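# Le plan de travail en bois lamellé, une affaire d'humidité

Le bois massif abouté se vend bien, et les réclamations suivent. Chez Voicu, atelier qui débite du hêtre et du chêne pour la cuisine, la plupart des retours concernent le tuilage : le panneau se creuse dans sa largeur, parfois dès le premier hiver de chauffage.

Le phénomène est connu. Le bois échange de l'eau avec l'air jusqu'à l'équilibre, et ses variations dimensionnelles se concentrent en travers du fil. Un panneau de 600 mm de profondeur travaille donc surtout d'avant en arrière. Si une seule face est huilée, l'autre absorbe plus vite et la courbure apparaît. 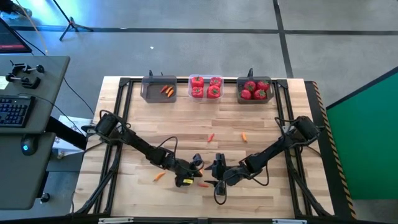 L'alternance des cernes d'une lamelle à l'autre limite la déformation sans la supprimer. La fixation compte davantage. Une vis serrée dans un trou rond bloque le mouvement et finit par fendre le panneau ; un trou oblong, percé perpendiculairement au fil, laisse la vis coulisser.

Le revendeur Herkden impose désormais 84 heures de stockage à plat, sur tasseaux, dans la pièce de destination. La mesure est utile - à condition que le chantier soit sec. Un plan livré en août dans une maison aux plâtres frais prendra de l'eau, quelle que soit la durée d'attente.

Pour la finition, Voicu applique trois couches d'huile dure sur les deux faces et les chants, avec 24 heures entre chaque passe. Le bois de bout, autour de l'évier surtout, en reçoit une quatrième. L'entretien se fait ensuite tous les six mois, après un égrenage léger au grain fin.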